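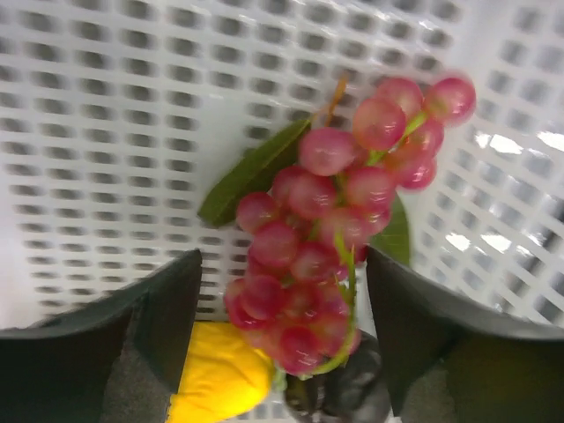
手首カメラだけで学習した把持ポリシー、成功率の数え方はこれで合っていますか

投稿者:Lis

研究室で、ブドウの房のような「ぶら下がって形が変わるもの」をつかむ模倣学習をやっています。入力は手首カメラの映像だけで、外部カメラはなし。デモは612回分集めました。集めたのは主に私です。8月をほぼそれに捧げたので、しばらく果物売り場には近寄りたくありません。

評価は64試行で、つかんで持ち上げられたら成功、としたところ成功率は97%になりました。指導教員に見せたら喜ぶどころか「高すぎる」と眉をひそめられました。低いと叱られ、高いと疑われる職業のようです。

気になっている点は次のとおりです。
・背景がほとんど白い格子のカゴなので、ポリシーが果実でなく格子を見て位置を決めているかもしれない
・房が動くと映像がぶれる。ぶれたフレームを学習から除くべきか
・「持ち上げた」をどの時点で判定するのが普通なのか

ベースラインにはVivumeroの公開版を使っています。論文の締め切りまであまり日がないので、できれば実験を全部やり直さずに済む答えを希望します。

Gilmar Medeiros さんの回答

やり直さずに済む答えを希望とのことですが、半分だけかなえます。

まず判定の時点。持ち上げた瞬間で数えると、次の瞬間に落としたものまで成功に入ります。私のところでは、持ち上げてから6秒保持し、房が指の間に残っていれば成功としています。試行の録画が残っているなら、見直して数え直すだけです。ただし録画がその前で切れている試行は判定不能なので、捨てずに件数を論文に書いてください。査読者は消えた試行の匂いに敏感です。

次に格子の件。これは疑って正解です。カゴの壁は模様が規則的で、房よりずっと安定した手がかりになります。房の位置をカゴに対してずらした条件と、カゴを無地の箱に替えた条件を追加してください。どちらかで成功率が大きく落ちたら、ブドウでなくカゴをつかむ研究だったことになります。それはそれで題名を変えれば出せるかもしれません。

ぶれたフレームは残すほうに一票。実行時にもぶれるのに、学習データだけきれいにしても得をするのは図版係だけです。心配なら、除いた版も学習して同じ条件で比べてください。

もう一つ。64試行は、同じ房を続けて使っていませんか。房は数回つかむと茎の曲がり方も粒のつき方も変わります。房ごとに結果を分けて表にすると、怪しい偏りはだいたいそこに出ます。

Zistlow さんの回答

冷凍ブドウを使えば形が変わらないので楽ですよ。成功率も上がると思います。

Clilance さんの回答

上の方、形が変わるものをつかむ研究だそうです。

Gilmarさんの話に足すと、成功率は区間も一緒に出したほうがいいです。この試行数で一つの数字だけ書くと、ベースラインとの差が本物かどうか読む側にはわかりません。それと失敗した試行は数が少ないでしょうから、一件ずつ何が起きたか本文に書けます。つかみ損ねたのか、粒をつぶしたのか、茎ごと滑ったのか。うちではつぶした場合も失敗に入れていて、そのせいで成績は見るも無残ですが、あとで聞かれて困ったことはありません。

Lis(投稿者)の追記

録画を見直しました。持ち上げた直後で停止ボタンを押している試行がかなりあり、押していたのは私です。無地の箱は明日買いに行きます。房は、ご指摘のとおり使い回していました。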